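I Still Don't Believe in Folding Cloths

May 5, 2026
Filed under: tidying, grumbling

Every few months somebody sends me the same advice in a new wrapper. The latest was a little booklet from an outfit called Zundolent, with a method for keeping a work table in order, and the heart of it is that every cloth must be folded in thirds, then in half, and stood on end in a box. It promises you'll save time. It doesn't say how anyone worked that out.

I gave it a fair try. I have 13 cloths for table work, mostly dark ones from Mittal and a couple of thinner ones whose labels came off in the wash, and in October I folded all of them the booklet way. They looked great in the box. Then I needed one, pulled it, and the two beside it fell over. By the end of the week the box was a heap with walls. My old system, a heap without walls, takes up less of the shelf.

The booklet is also very firm that a table should be cleared to the bare top at the end of every session. I'm less sure about that than I used to be. A bare top looks good, but the stuff has to go somewhere, and in my experience it goes onto the side table, where it mixes with the cables and the water bottle and whatever else got parked there first. Then you have one tidy table and one you can't use. And small bits end up where a cloth doesn't reach anyway, around the feet and base plates of whatever is bolted down.

A black cloth on a brown top, and more of the brown top:
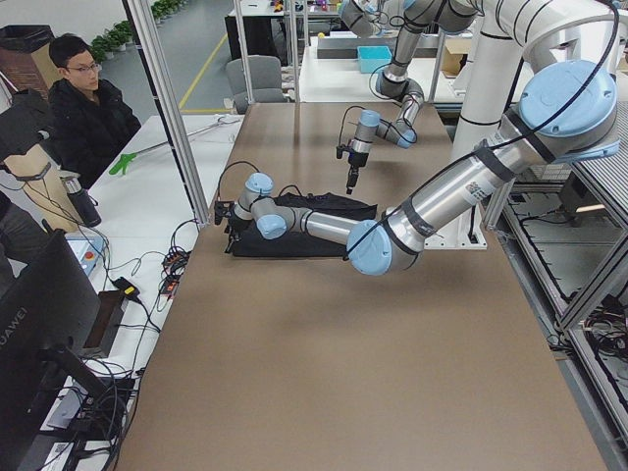
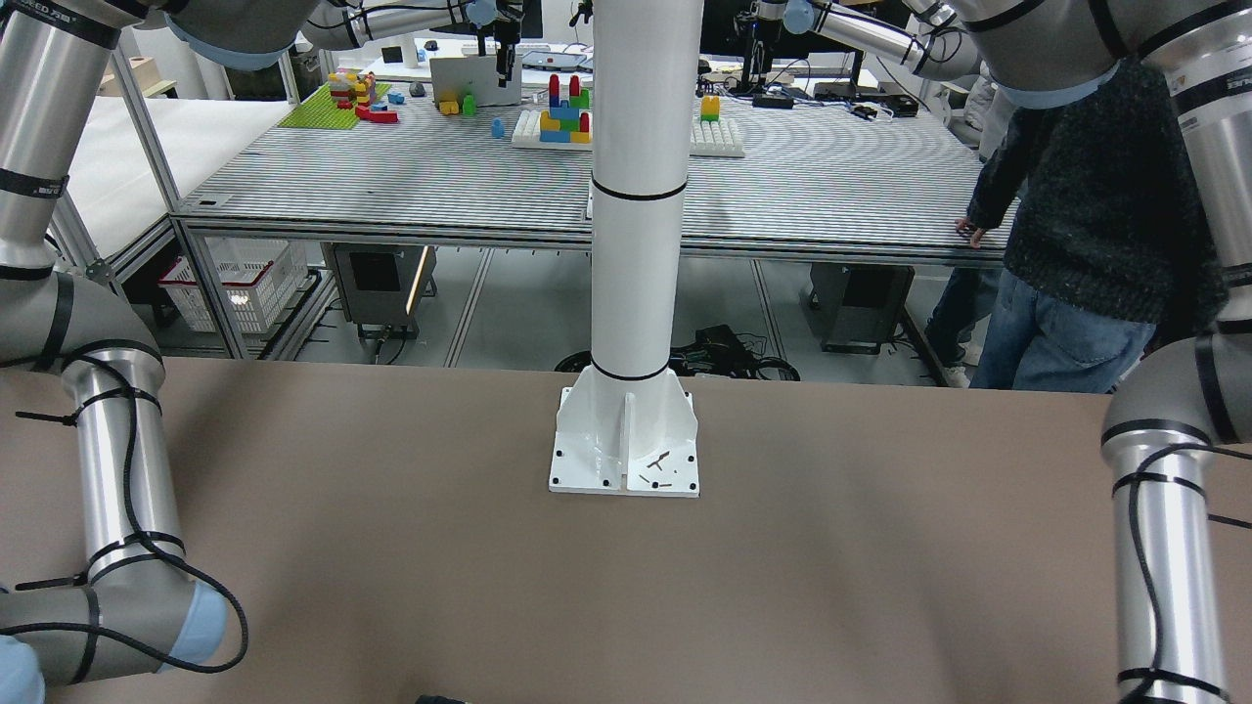
Tzu-hsuan Sin wrote to me after my last post on this and disagreed with nearly all of it. The folding, according to that email, was never meant to save time. It's so you look at each cloth once before it goes away, and you notice the one with grit in it before you drag it over a good surface. "You're judging it by the box," the email went on, "and the box is the least useful part."

Fine. I can accept the grit argument, having scratched a tabletop at Irnholm exactly that way, with a cloth I'd grabbed off the pile without shaking it. What I don't accept is that I need thirds and halves to make me look. I can look at a crumpled cloth. I can shake it out over the bin, which gets rid of more grit than any fold will.

So my rules for now, until someone talks me out of them. Shake, then wipe. Brush around anything bolted down before the cloth comes near it. Drinks get their own corner. Cloths go in the heap if they're clean and in the bucket if they're not.

I did keep the Zundolent box. It holds plugs.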